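Paint and Sleep: How Wall Colour Changes a Small Room

3. What We Did

We wanted to know if people in share houses feel more settled in a pale bedroom or a strongly coloured one, and Nukdale turned out to be a brilliant place to ask! The suburb is full of old rentals where every second tenant has had a go with a roller. We sent our survey to 88 households and got 52 back, which thrilled us. Bořivoj Brabec wrote the questions and I did the door knocking, mostly on Wednesday after class.

Each person rated their favourite room for calm, warmth and how big it felt. We also asked what they'd choose if the landlord paid.

4. Results

Pale grey won easily for calm. Red was the real surprise — people who had it loved it, and six of them said they'd never go back to neutral. Munro Street was the keenest on red by a mile, and we'd love to know why. 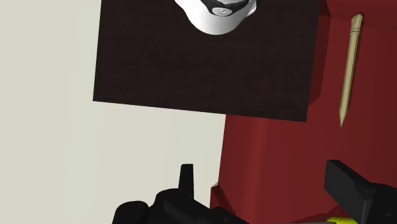
Figure 4. Pale grey and red with a dark brown panel, computer render.

Dark furniture came up again and again in the comments. Several tenants felt it made grey walls look cleaner but made red ones close in. Next term we'd like to repeat the survey in Sillus, where the houses are newer and the bedrooms are smaller.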